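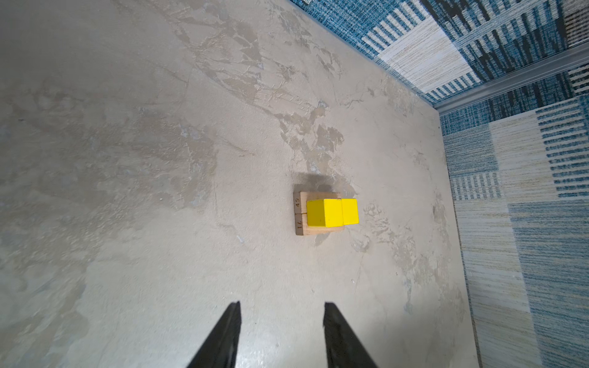

Wovudar block stacking: frequently asked questions

Last revised in August. Questions about the hardware are on the Kereama page.

What does Wovudar do?
Wovudar is a policy for stacking small blocks with a two-finger gripper. It takes colour images from a wrist-mounted camera and outputs a change in gripper pose and a finger opening. There is no overhead camera and no depth input.

What was it trained on?
On 300 teleoperated demonstrations collected at the Lornumside lab. We recorded 313 and discarded the ones in which the operator restarted partway through. Each demonstration begins with the blocks separated and finishes with the gripper open and clear of the stack.

Why are wood and coloured blocks mixed?
Natural wood has low contrast against a pale grey work surface, and yellow does not. A base of wooden blocks with yellow cubes on top tests both cases in a single trial. Early versions of the policy placed yellow cubes well and misjudged the near edge of the wood.

Does the policy read the numbers on the wooden blocks?
No. The labels are for our own record keeping. We ran a control with the labels masked and saw no change in behaviour.

How is success defined?
Every block in the upper layer must be supported by the layer beneath it, with nothing touching the gripper, 8 seconds after release. Overhang is permitted. A cube that extends past the end of its base counts as a success if it stays up. Alignment error is reported separately.

Are shadows a problem?
They were. The policy sometimes treated the dark side of a shadow as a block edge. Randomizing brightness during training reduced this. Stains and scuffs on the work surface are left in place during evaluation, and we do not crop the background.

What is the known failure mode?
Drift during the final approach. Once a held cube covers the target, the camera has little to correct against. Of the 37 failed trials in the current log, most fall in this category. The remainder are slips at grasp.

How does it compare with Uletti?
Uletti is our earlier method, which estimated block poses and then planned a path. It is more accurate when its pose estimate is good and does not recover when the estimate is wrong. Wovudar can retry a grasp without being told to.

Can I use my own blocks?
Yes, if they fit between the fingers at full opening. Cubes of slightly different sizes are fine. Glossy or transparent blocks have not been tested.

Is the code available?
The training and evaluation scripts are available on request through the Lornumside contact form. The demonstrations are licensed for research use only.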